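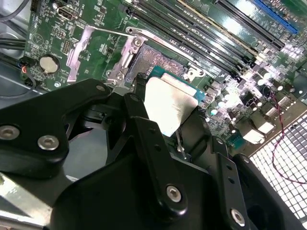 Processor held above the open socket.

Thursday, April
Posted by Toltby Plot Diary

Curby's survey arrived by email at 7.40 this morning, as a drawing and a two-page note. The measured area of the plot is 2,303 square metres. The Gotness listing says 2,306, and so does the title plan they sent with the particulars. The difference is three square metres on the whole site and falls inside the tolerance Curby quote for this kind of boundary. I have asked them to mark on the drawing where it comes from. My own guess is the north-east corner, where the old fence line bends round the drain and the title plan draws it straight.

Frontage is the more useful figure. The listing gives no frontage at all, only "good road access", so I had scaled it off the plan at 40 metres. Curby have it at 40 as well, measured between the faces of the end posts. Depth varies, as expected, with the longer side to the west.

Drove out after breakfast with the drawing. Found all the survey pegs except the one in the hedge, which I could not reach without cutting back bramble that may belong to next door. Left it. The ground falls steadily from the road to the rear boundary and the bottom third was soft underfoot. Any house would sit in the upper half anyway, but the soakaway cannot go where the sketch layout puts it.
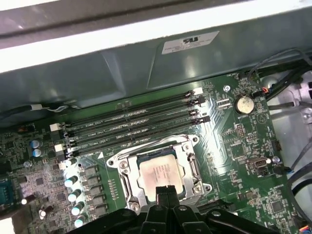

The access is on the left as you face the plot, with a dropped kerb already in place and a field gate set back far enough for a car to stand clear of the road. Visibility to the right is fine. To the left it depends on the neighbour's hedge being kept down, and I could find nothing in the papers that obliges anyone to keep it down. Added to the list for Lashari.

The list for Lashari now reads:

- hedge and sight line on the left
- who maintains the rear drain
- whether the water main in the verge can be connected without crossing the neighbour's strip
- the covenant limiting the plot to one dwelling, and who has the benefit of it
- which area figure goes in the contract

They replied on the last point by early afternoon. The contract will refer to the land by its title number and plan and will state no area. That suits me. I would still like Gotness to correct the listing, and have written to say so. 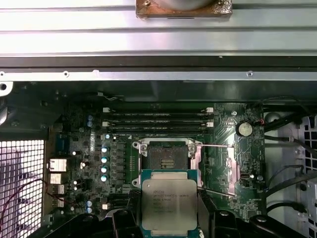

Intel Xeon E5 and the empty socket.

Telephoned Gotness at four. The seller will hold the plot for 60 days from the date the offer was accepted, provided searches are ordered by the end of next week. They would not put a figure on the other interest they say they have had. I asked for the hold in writing — they agreed, but it has not come yet. Until it does I am treating it as worth nothing and have not booked the ground investigation.

Worked out the price per square metre on both areas. It changes by pennies. No case there for reopening the offer, and I shall not try.

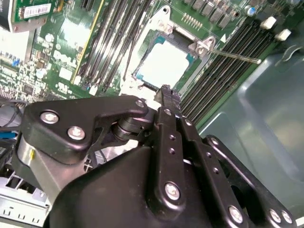 Does the outline planning permission pass to whoever buys the plot?

It runs with the land, so a buyer can normally rely on it, but the time limit for the remaining details carries on from the original decision and does not restart on sale. I need the decision notice itself for the conditions. Gotness have sent only the first page.

Rang off without asking about the gate key. Filed the drawing with the title plan. Rain again from six.

Recent entries
Reading the Toltby title plan
Comparing quotes for a boundary survey
Water, electricity and the verge
The other plot, and why I withdrew
Searches: what has been ordered so far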